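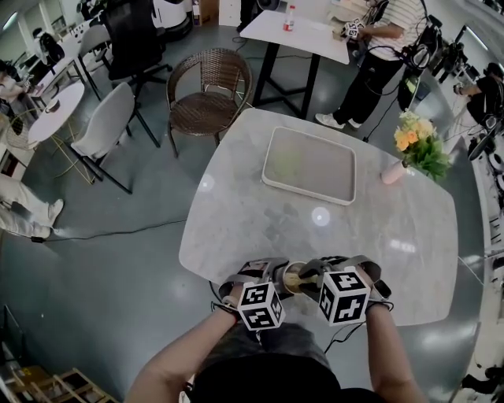
Skendale Housing Association will open its new shared dining and lounge building at Dralevberg in August, giving residents of the estate a common place to eat and meet for the first time. The building replaces the former laundry block and was designed by the architecture practice Hviid. Furnishings were chosen to feel closer to a home than to a cafeteria, with woven rattan armchairs, white marble-patterned tables and fresh flowers in the rooms where meals are served. The main hall seats 32.

The project was paid for from the association's improvement fund and required no increase in rent. Construction was carried out by Rumitz, which also rebuilt the footpath between the new building and the bus stop. The path now has a gentle slope and handrails on both sides.

Lunch will be served from Monday to Friday, with breakfast added later in the year if demand allows. Residents of all 400 homes on the estate may use the building without charge - meals are priced separately - and may reserve the smaller of the 2 lounges for family occasions. Reservations must be made at least 10 days in advance through the estate office.

The building has step-free access throughout, a hearing loop in the main hall and accessible restrooms on the ground floor. Parking is limited, and visitors are asked to use the lot beside the estate office.

Residents will receive a printed menu and a list of opening hours by mail before the building opens. Media inquiries should be directed to the Skendale Housing Association communications office.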